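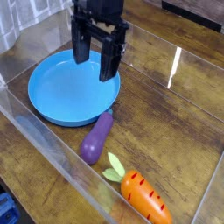
Two fingers are plenty, a reader of the first edition wrote to me, and anybody who needs a whole chapter to choose between grippers has never had to pay for one. I kept that letter. I even agree with half of it! Two flat fingers that open and close in a straight line will do a surprising amount of work, and if you bought one tomorrow without reading another word you would probably be fine for a while. The trouble starts when you want to know whether the other one, the one in the catalog with the nicer numbers, would have done better.

Chapter 8
Comparing Grippers Fairly

In the last chapter we got an arm to go where we told it. Now we put something on the end of it, and I have to warn you that this is where most student projects go soft. People swap the gripper, run a few picks, feel good or bad about them, and write down the feeling. I did it myself for years. My first comparison, between a Skotel parallel gripper and a Marnard one, came out strongly for the Skotel, and I was very proud of it until I noticed I had moved the arm's starting pose between the two runs. Back to the beginning.

So we'll work with a small setup and keep it boring on purpose. A parallel-jaw gripper, a tabletop with clear walls, a round blue plate, and toy vegetables, in our case an eggplant and a carrot. The eggplant is rounded and glossy, the carrot tapers, and those two shapes ask different things of a pair of flat fingers. Think about where you would grab each one before you read on (seriously, pick up a pencil and sketch it). Then think about which way the fingers would have to turn if the carrot were lying at a slant to the plate.

What counts as a pick?

You have to settle this before the first trial. Is it a pick if the toy leaves the table and drops straight back? Is it a pick if it lands on the rim of the plate and rolls off? For this chapter I use the Lernura rule, named after the lab course where I first taught it: the object must be lifted clear, carried, and released so that it rests inside the plate with nothing touching the table. Anything else is a miss, and you write down what kind of miss. A slip is a different animal from a bad approach, and you'll want to tell them apart later when you're staring at a page of failures — and you will be staring at one.

How many trials?

More than you'd like. The worked data set for this chapter has 1000 picks, split evenly between two grippers, and the first gripper missed 117 of its share. Before you look at the second gripper's total, decide how large a gap would convince you. Write the number in the margin. Problem 3 asks for it back.

Terms you'll meet in this chapter: stroke, grip force, approach angle, compliance, Radulović offset (my own name for the distance between where the controller thinks the fingertips are and where they really are; Section 8.4 shows how to measure it).

8.1 Stroke and Finger Length

Stroke is how far the fingers travel between fully open and fully closed. Start by measuring it yourself with calipers, with the gripper mounted on the arm, and compare your reading with the data sheet.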